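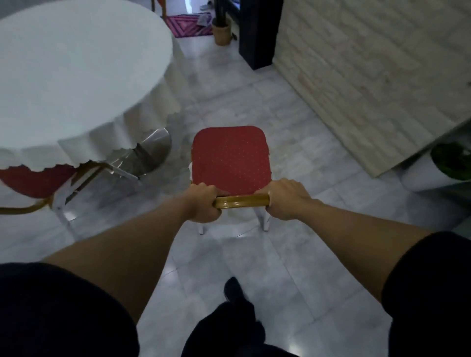
Mulard 宴会厅洗地机

Mulard 是 Bremine 出的一款自主洗地机器人，主要用在宴会厅、餐厅和酒店大堂的硬质地面上，瓷砖和抛光石材都能跑。它自己建图、自己回充、自己排污水，桌椅得靠人来摆。我在 Sturkport 的宴会厅里管了它好几个年头，词条里凡是没注明出处的话，都是我自己的经验，欢迎懂行的来改。

目录
1 概述
2 安装与建图
3 桌椅的摆法
4 日常保养
5 常见故障
6 维修与备件
7 另见

概述

整机由底盘、清水箱、污水箱、滚刷和后吸水扒组成，前面一圈是激光雷达，下沿还有一条防撞条。用户们一般管它叫“鸭子”，大概因为 mulard 本来就是一种杂交鸭的名字，说明书里倒是从来没提过。配套的充电排水站是 MacBrayne 做的，两家的接口对得上，但固件要分开升级，这点坑过不少人（包括我，整整一个下午！）。

安装与建图

充电站要靠实墙放，墙面最好平整。墙上有凸起的砖纹饰面也能装，只是底座背后得垫一块平板，不然机器倒进去对接的时候会歪，触点一边亮一边不亮。站前留出 2,000 毫米的空地，两侧各留 300 毫米。上下水管走墙根，别从站前面横过去，它压到管子会以为碰了人，停在那里一直叫。

第一次建图我建议把厅里的椅子全部撤走，只留桌子。推着它沿墙慢慢走一圈，再在中间走几个来回，走到起点附近让它自己闭合。圆桌的中柱底盘要是那种抛光金属的，雷达打上去会散，地图上出来一团毛边，甚至一根柱子变成两根。我的办法是建图时在柱子上围一圈哑光纸，图存好了再拿掉，之后在地图编辑里给每张桌子手动画一个圆形禁区，半径比底盘大 100 毫米。

台布也是麻烦事。下摆垂得低，机器就把它当墙，桌子底下永远洗不到；垂得不高不低，雷达看不见，吸水扒又刚好能勾住。荷叶边的、波浪裁边的尤其爱被卷进去。宴会前铺好了台布的厅，我一律把桌下划成禁区，等撤了台布再单独跑一遍。

地毯要画虚拟墙。Mulard 有识别软质地面的功能，对付厚地毯还行，薄的小块毯子它会先爬上去再反应过来，那时候水已经下去了。花盆、拖鞋、随手放在地上的衣物，开机前都捡干净。

桌椅的摆法

椅腿是这台机器最头疼的东西。宴会椅的腿细，往外撇，脚落在地上的位置比椅面上看到的要宽，白色的腿配浅灰的石材地面，前视摄像头又不太分得清，最后基本靠雷达那一条线去撞运气。所以大家的通行做法是洗之前把椅子挪开，洗完再摆回去。

搬椅子我习惯双手抓靠背上沿的两头，先把椅脚提离地面再走。别拖，拖的话石材上会留印子，椅脚垫也容易掉。掉下来的脚垫最后多半出现在滚刷仓里，我掏出来过一小把。提的时候顺便看一眼坐垫边上，要是里衬或者线头露出来了，先塞好，长布条缠上滚刷轴，拆起来真够受的。

撤下来的椅子靠墙排成一列，跟充电站错开。如果人手不够，也可以分半边洗：椅子全推到左半厅，跑右半厅的任务，完了再倒过来。机器里可以存两套地图任务，名字起得清楚一点，我见过有人两套都叫“大厅”。

椅子摆回去以后别急着让它补洗。它会拿新看到的椅脚去修正旧地图，修来修去整张图就偏了。设置里有“锁定地图”，建完就打开。

日常保养

每次收工：倒污水箱，冲干净，盖子敞着晾；抽出滚刷，剪掉头发和线；擦吸水扒的胶条。胶条有四个边可以换着用，一边磨圆了就翻一面，四边都用过再换新的。

每周：擦雷达罩和摄像头，只用干的细纤维布，别喷玻璃水。检查防撞条两端的小螺丝，它们会自己松。MacBrayne 站里的滤网也要拿出来冲，位置很别扭，得侧着手伸进去。

每运行 200 小时：给刷盘升降杆上一点硅脂，看看驱动轮的胎面。石材地面抛得亮，轮子磨得其实不快，打滑倒是常有，多半是清洁剂放多了，轮上起了一层膜，温水擦掉就好。

清洁剂用中性的，浓度宁可低。大理石怕酸，去水垢的那种千万别往箱里倒。

常见故障

地面留水线：十有八九是吸水扒胶条卡了东西，或者装反了。胶条没问题就去看污水箱盖的密封圈，漏气了吸力就上不来。

原地转圈找不到位置：厅里布局变得太多，超出了它能认的范围。推回充电站，让它从站上重新定位。还不行就把椅子撤了再试。

对接失败：擦触点，查站有没有被人踢歪。在地上贴两小条胶带标出站脚的位置，以后一眼就能看出来。

滚刷过载报警：先断电再伸手，这一条没得商量。线头、布条、脚垫，按这个顺序找。

固件升级后连不上站：两边版本要配套，先升站，再升机器。顺序反了的话，站要按住复位键重新配对。

维修与备件

滚刷、胶条、滤网和轮胎用户可以自己换，工具只要一把内六角。雷达和升降电机要返厂，或者找有授权的维修点。Rhona Strachan 写过一份拆吸水马达的步骤，在维护人员中间传得很广，我照着做过一次，步骤是对的，只是少写了一颗藏在标签底下的螺丝，在污水箱座左后方，别硬撬。

电池换新以后要做一次完整的充放，电量显示才准。旧电池交给供应商回收。

长期停用（我们这边一般是九月淡季）要把两个水箱都排空，滚刷抬起来，电量留一半左右存放，重新启用前先放清水空跑一圈。

另见

MacBrayne 充电排水站
吸水扒
虚拟墙
石材地面养护

本条目最后修订于 2026-05-24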